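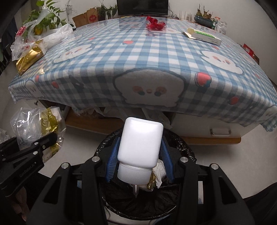 Projektbericht: Kleine Abfälle am Basteltisch
Wie trennt man in einer Lernwerkstatt Flaschen, Folien und Papier?

Verfasserin: Siu-fong Cheng
Modul: Praxisprojekt Haushalt und Umwelt, 2. Studienjahr
Abgabe: 24 March 2026

1. Ausgangspunkt

In der Lernwerkstatt Grovau wird an vielen Nachmittagen geklebt, gemalt und auch gegessen. Die Tische haben Tischdecken, und neben den Tischen stehen runde Abfalleimer mit schwarzen Beuteln. In diese Eimer kommt alles zusammen: Taschentücher, Papier von Süssigkeiten, leere Klebstoffflaschen, Verpackungsfolien. Am Ende des Tages wird der Beutel zugebunden und in den Restmüll gebracht.

Meine Frage für das Projekt war einfach. Ich wollte wissen, welche Dinge in diesen Eimern liegen und welche davon an einem anderen Ort besser gesammelt werden. Besonders interessierten mich die weissen Kunststoffflaschen mit spitzer Tülle, denn bei ihnen waren die Meinungen in der Werkstatt sehr verschieden. Einige warfen sie sofort weg, andere stellten sie auf den Kopf, damit der Rest nach unten läuft.

2. Vorgehen

Ich habe im Juni mit der Untersuchung begonnen und an 11 Nachmittagen den Inhalt der Eimer sortiert. Dafür habe ich den Beutel auf einer alten Decke ausgeleert und jedes Stück einer Gruppe zugeordnet. Ich trug Handschuhe und benutzte für die kleinen Teile eine Pinzette. Sehr kleine Schnipsel, die kürzer als ein Fingernagel waren, habe ich nicht gezählt.

Die Gruppen waren am Anfang nur vier: Papier, Kunststoff, Essensreste, Sonstiges. Schon am zweiten Nachmittag habe ich bemerkt, dass diese Einteilung zu grob ist. Ein Bonbonpapier ist oft kein Papier, und ein Papiertaschentuch gehört nach Gebrauch nicht ins Altpapier. Deshalb habe ich die Liste geändert und die ersten Daten noch einmal neu eingetragen. Das hat viel Zeit gekostet.

Die endgültigen Gruppen waren:

Taschentücher und Küchenpapier
sauberes Papier und Karton
Bonbonpapier und kleine Folien
grössere Beutel und Umverpackungen
Flaschen und Tuben
Essensreste
Sonstiges

3. Ergebnisse

Insgesamt habe ich 3,081 Stücke sortiert. Davon waren 1,613 Verpackungen aus Kunststoff oder aus einem gemischten Material, also mehr als die Hälfte. Ich hatte vorher gedacht, dass Papier die grösste Gruppe sein wird. Diese Erwartung war falsch.

Unter den Verpackungen waren die kleinen Folien am häufigsten. Sie wiegen fast nichts, und darum fallen sie im Beutel nicht auf. Goldene und silberne Folien waren für mich schwierig, denn man sieht ihnen nicht an, ob sie aus Metall sind oder aus bedrucktem Kunststoff. Ich habe sie in der Hand zusammengedrückt: Wenn die Folie sich wieder öffnet, habe ich sie als Kunststoff notiert. Diese Methode ist nicht ganz sicher, aber für die Werkstatt war sie genau genug.

Die grösseren Beutel lagen selten im Eimer. Sie wurden meistens auf oder unter dem Tisch liegen gelassen, manchmal noch mit Inhalt. Ich habe sie nur dann gezählt, wenn sie wirklich leer und weggeworfen waren.

4. Die Flaschen

Flaschen waren eine kleine Gruppe, aber sie brauchten die meiste Diskussion. Nach der Sammelregel, die in Grovau aushängt, dürfen leere Kunststoffflaschen in die Wertstoffsammlung. Was «leer» bedeutet, steht dort nicht. Bei einer Flasche mit enger Tülle bleibt immer etwas an der Wand und im Deckel zurück.

Ich habe drei Wege verglichen. Beim ersten wird die Flasche verschlossen auf den Deckel gestellt und über Nacht stehen gelassen. Das funktioniert nur bei einer Tülle mit Kappe und in einem Becher, weil die Flasche sonst umfällt. Beim zweiten Weg hält man sie mit der Spitze nach unten über den Eimer und drückt. Der Rest kommt dann in den Beutel und nicht auf die Tischdecke, aber die Hand wird müde, und nach kurzer Zeit kommt fast nur noch Luft. Beim dritten Weg schraubt man den Deckel ab und spült mit wenig Wasser.

Für wasserlöslichen Kleber hat der dritte Weg am besten funktioniert. Für Farbe empfehle ich ihn nicht, da gehört der Rest in ein separates Glas. Die gerippten Schraubdeckel lassen sich auch mit Handschuhen gut öffnen, ausser wenn der Kleber im Gewinde schon trocken ist.

Eine Frage konnte ich nicht klären, nämlich ob Deckel und Flasche getrennt abgegeben werden sollen. Die Werkstatt in Emdale trennt sie, die in Villanueva nicht. Beide haben mir freundlich geantwortet, jedoch konnten sie den Grund nicht nennen.

5. Änderungen in der Werkstatt

Nach der Auswertung haben wir zwei Dinge umgestellt. Neben jedem Abfalleimer steht jetzt eine flache Kiste für Folien und leere Flaschen. Der Beutel im Eimer wird weiter über den Rand geschlagen, aber mit einem breiteren Umschlag als früher, weil er sonst beim Ausdrücken einer Flasche nach innen rutscht.

Auch die Tischdecken waren ein Thema. Eine Decke, die tief über die Kante hängt, verdeckt den Eimer, wenn er zu weit unter dem Tisch steht. Dann landen die kleinen Folien auf dem Boden. Wir stellen die Eimer deshalb jetzt vor die Tischkante.

6. Grenzen der Untersuchung

Ich habe allein sortiert, und meine Entscheidungen wurden von keiner zweiten Person kontrolliert. Geplant waren nur 3,000 Stücke, am letzten Nachmittag wollte ich aber den angefangenen Beutel nicht ungezählt lassen. Das Gewicht habe ich nicht gemessen. Für eine Fortsetzung wäre eine Küchenwaage nützlich, denn eine volle Klebstoffflasche und ein Bonbonpapier zählen in meiner Tabelle gleich viel.

Ich bedanke mich bei der Lernwerkstatt Grovau und bei der Projektgruppe Jamstead, die mir ihre Sortierliste gegeben hat. Die Tabellen mit den Tageswerten liegen im Ordner der Werkstatt und können dort gelesen werden.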